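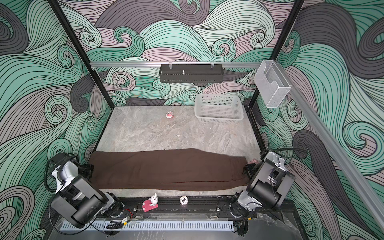 From: Tyra Ekström
To: Burkmont neighbors list
Date: July 17, 2026
Subject: Re: Gillberg Street water bills

Ragnvald Forsberg wrote:
> Kristiansen told me the new meters will save the average
> household 40 dollars a year. They want us all signed up
> by September. I say we go for it.

Save it compared to what? My bill last quarter was 206 dollars, and the one before that was nearly the same, with two people in the house and no lawn. I don't see how a meter makes me use less water. It can only tell the company sooner what I used.

I also read the sign-up form, both sides. There is a 5 dollar monthly service fee on the back. Twelve of those come to more than your 40, Ragnvald.

Did they give you anything in writing? If the number came from a guy at the door, I'd like to see where he got it before I sign. Budell Road has had these meters since last year. Would someone over there post a before and after bill?

Tyra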